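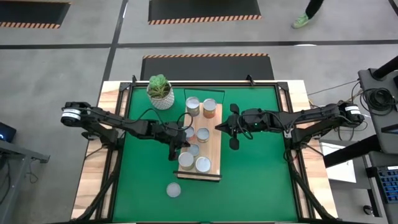

Section 2. Setting Up a Canned Food Station

Read this section before you bring any cans to the table. It covers the Lernon station used for sorting, checking and boxing canned goods at a small pantry. Box sealing is covered in Section 3.

What you need

A table with a flat top
A green work mat
A wooden sorting board, long enough to take cans in rows
A soft pencil and a pad of lot slips
A dry cloth and a damp cloth
Boxes, with the bottoms already taped

2.1 Laying out the table

1. Wipe the tabletop and let it dry.

2. Lay the mat flat. If a corner curls, roll it the opposite way and leave it under the board overnight.

3. Set the board lengthwise in the middle of the mat. Leave bare mat below it for lids and other loose pieces.

4. Put plants and other personal items near a far corner. A small pot is fine there. Drinks are not.

Note: The board may be turned end for end when one side gets dented. Do not flip it over.

2.2 Placing the cans

1. Take seven cans at a time from the delivery crate. This is one lot.

2. Stand each can upright, lid side up. Keep tall narrow cans toward the top of the board and wide cans at the bottom.

3. Leave a finger's width between cans where you can. Wide cans may stand side by side.

4. Slide any can that overhangs the board back onto it before you start checking. A can sitting half on and half off the board will rock when you press the lid.

5. Set loose plastic lids on the bare mat below the board. Match them to their cans at the end of the lot.

Caution: Do not stack cans on the board, even small ones.

2.3 Checking

1. Turn each can once around by hand. Look at the seam, the rims and the label.

2. Press the center of the lid with your thumb. It should feel firm. If it clicks or springs back, set the can aside.

3. Check the date. Dates are stamped on the top or the bottom depending on the packer, so look at both ends.

4. Where a paper band has come loose, tape it down. Where there is no readable label at all, the can goes in the reject crate, whatever you think is in it.

5. Write the lot number on a slip and drop the slip in the box with the cans.

Caution: Never open a swollen or leaking can to see what is wrong with it. Put it in a bag, tie the bag and wash your hands. Wipe the board with the damp cloth, then the dry one – do not carry on with the lot until this is done.

Note: Lot numbers continue from the last slip on the pad. The August pad starts at 3,911. Do not start again from one when you change pads.

2.4 Clearing the station

1. Box the checked cans, wide ones first.

2. Put the loose lids back on.

3. Brush the board off and stand it on its long edge to air. Leave the mat in place.

Replacement boards and mats are ordered through Shakuntala Saxena at the Jenditz store. Questions about rejects go to Knut Stüber.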